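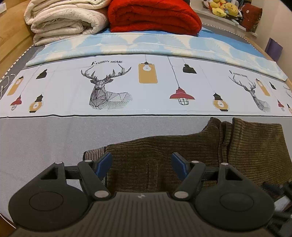
Can I use the Bradidetti hand gripper on clothes without pulling threads?

Most clothes are fine with it, provided you fit the soft pads, close the fingers slowly and take hold of a fold instead of a single layer. The rest of this page goes through how I do it, and there is a bit at the end on what to try if the cloth keeps slipping away from you.

I've had the Bradidetti kit since November, when I ordered it from Jirkico after a good deal of dithering, and I've grown very fond of it (my wife would say too fond). The booklet is decent on boxes and bottles but gives cloth only half a page, so I've put down what I've learnt at our little workshop in Flilcombe, in the hope it saves you an evening or two.

Before you start

Choose something with a bit of body to it. Corduroy is lovely for a first go, and so is a thick cotton shirt. Leave silky things and loose knits until you've got the feel of it. A bed makes a better work surface than a table, I find, as the mattress gives a little and lets you press the fingertips down and under the cloth. Pull the bedding flat first, or you'll end up picking up the sheet along with the trousers, and I've done that more often than I'd like to admit.

Check the pads too. Run a fingertip along each one, and if you feel any grit or a rough edge, wipe it with a damp cloth and let it dry.

Setting the grip

The dial on my handle goes up to 600. For cloth you want to be a long way down from that. I start at 100 for shirts and 200 for corduroy or denim, and only go up if the garment drops out. Put the speed on its slowest setting while you're learning!

Picking up

1. Lay the garment down loosely. A bunched heap is easier to take hold of than a neat flat one, so there's no need to be tidy at this stage.

2. Look for a raised fold somewhere near the middle. Collars, cuffs and hems are tempting, but they're thicker than the rest and the garment will swing about if you lift it from one end.

3. Open the fingers wide and bring them down on either side of the fold, until the tips just press into the surface underneath.

4. Close slowly and stop as soon as the pads meet the cloth. Wait a moment, then close a touch more.

5. Lift straight up by a hand's width and hold it there. If it stays put, carry on. If it starts to creep, lower it again and take a bigger fold.

With ribbed cloth like corduroy, try to close across the ribs, so that the pads press them together. Going along them works too, but I've had more slips that way.

Putting down

People hurry this part. Lower the garment until it's properly resting on the bed, open the fingers halfway, pause, and then open them fully before you draw back. If you pull away too soon the cloth comes with you and your fold is spoilt.

If it keeps slipping

Turn the grip up a little at a time. If you've reached 200 with a light shirt and it still falls, the pads are more likely to blame than the setting. Mine came loose in the first month, and Theophilus Asamoah on the Jirkico help desk talked me through reseating them very patiently. Ask for part 61, the replacement pair, if yours have gone shiny. Bognár pads will fit as well, though they're firmer and I prefer them for boxes.

If the fingers leave a mark on the cloth, drop the setting and give the garment a good shake. On corduroy I also brush the pile back up with a soft clothes brush.

Page last changed 07/04/2018. The folding page comes next, once I can get a sleeve to behave.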